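**January, drawer task, simulation – arm drives through the table on reset**

Carrying on from the page before. The short version is that the arm swept its wrist through the tabletop between episodes, the checker passed it, and we would have put the same motion on the real arm next week if Itziar hadn't been watching the replay at normal speed.

Set-up as left on the last page. Buver kitchen room, cabinet with six small drawers, one drawer picked per episode, capsule to go in it. Start pose is gripper down and clear of the cabinet. Batch of 3000 episodes, run overnight in blocks of 50. No changes to the drawer policy itself since the last batch. The only change was the new table from the Timell asset pack, swapped in because the old one wobbled when the cabinet was pushed.

What we saw:

- Episodes run normally. Success rate in line with the last batch.
- On some resets the arm goes from wherever it finished straight back to the start pose. If it finished low on the drawer side, the forearm dips and the wrist goes below the top surface and comes out again.
- No contact reported. No torque spike. Table doesn't move, cabinet doesn't move.
- The log marks the reset as clean.

First thought was a rendering fault, the mesh drawn a bit high. Put a probe sphere on the table and it sat on the surface as it should, so I wasted an hour believing the table was fine. Then drove the arm down by hand at the same spot and it stopped dead on the surface. So collision is there and it works while an episode is running.

Stopped the run and reloaded with the arm at its start pose so I could step the reset from a known place.
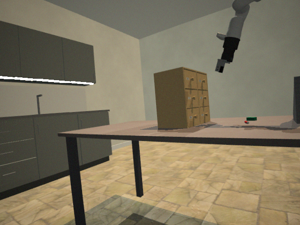
Itziar Lozano pointed out that the planner and the physics don't read the same table. Physics takes its shapes from the scene. The planner takes its own list of obstacles, written out once when the room is first built, and she asked when I had last rebuilt that file. I hadn't. It still had the old table in it, which was lower by 60 mm. She also said the reset isn't stepped through physics at all, it is played back as a set of joint positions, so contact never gets a say in it.

Checked both and she is right on both. The obstacle file is dated before the Timell swap. The reset routine switches contact off at the start and on again at the end. That was put in during the Vendport job to save time and never taken out. My initials are on the change.

So two faults, one hiding the other:

1. Planner had the wrong table height, and planned a path it believed was clear.
2. Reset playback ignores contact, and so nothing in the simulator objected.

The checker only looks at contact events. With contact off there are none, and it writes "clean". It should write "not checked".

Why it matters outside the simulator: the real cell loads the planner's obstacle file from the same folder. On the bench, contact can't be switched off. The wrist would have met the table edge at reset speed, which is faster than task speed, with whoever is putting the capsule back standing close by. The force limit would probably have caught it. I don't want to find out.

Done this afternoon:

- Rebuilt the obstacle file from the current room. Table height now agrees with the scene.
- Replayed the 12 worst resets from the batch with contact left on. With the old file, the arm hits the table in all of them and the run halts. With the new file, none touch. Smallest gap is at the wrist, still tighter than I like.
- Added a lift to the reset: straight up first, then across, then down to start.
- Took out the contact switch. Resets are slower, and the overnight run will now go well into the morning. Fine.
- Told Hazem Ait Brahim to keep the bench arm locked off until the new file has been copied over and looked at by a second person. Tag is on the enclosure.

Not done:

- Checker still needs a third result besides pass and fail. Started on it, not merged.
- Room build should stop with an error when the obstacle file is older than any asset in the room. Itziar has offered to write this.
- Harahap are using our reset routine in their own setup, copied some time before the summer. Sent them a note with the change and the line numbers. No reply yet.
- Haven't gone back through the earlier batches. The ones with the old table should be all right on height, but the contact switch was on in those too, so "clean" in those logs means nothing for the reset part. Don't quote it.

The drawer results themselves I think can stand – contact is live from the first step of the episode to the last. Keeping the batch, with a note in the folder pointing to this page.

16:40. New overnight run started, contact on throughout, first block through without a halt. Stopping it by hand if any reset gap comes in under 50 mm.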